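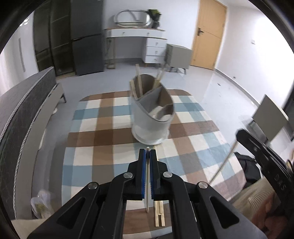

Tài Kiều wrote in after the last page to ask why new wooden chopsticks go fuzzy at the tips within a month, and whether there's any saving them. There is! Wooden chopsticks, spoons and spatulas are some of the nicest things in a kitchen drawer and they need very little from you.

Washing
Keep them out of the dishwasher. The heat and the long soak raise the grain, and that is where the fuzz comes from. A quick wash in warm soapy water, a rinse, a wipe with a tea towel – done. Never leave them standing in the washing-up bowl while you eat pudding (I have, many times).

Drying
Stand them up with a bit of space between them so air can get all the way round. If your holder has a removable base, tip it out every couple of days, as a puddle in the bottom will turn the ends black faster than anything. I leave mine on the windowsill overnight and put them away at breakfast.

Fuzzy tips
Rub gently with very fine sandpaper, always along the grain, then wipe off the dust with a damp cloth. Let them dry for 24 hours before oiling. I did a whole drawerful in 20 minutes with the radio on and they came up beautifully smooth, like new!

Oiling
Food-safe mineral oil is my favourite. Put a few drops on a soft rag, pull each stick through it, leave them all on a rack for the afternoon and buff off whatever hasn't soaked in. Twice a year is plenty. I do mine in February and again when the summer holidays start. Skip olive oil, it goes sticky and smells stale after a while.

Smells and stains
Half a lemon and a spoonful of salt will shift onion and curry. Turmeric stays yellow for a bit, but a sunny windowsill fades it nicely. Định Khúc uses bicarbonate of soda mixed to a paste and swears by it for garlic – I tried it on my oldest spatula and was delighted.

When to let go
Cracks, splinters or black spots that won't sand out mean it's time. Old chopsticks make lovely seedling markers, and the thicker ones are just right for stirring small tins of paint.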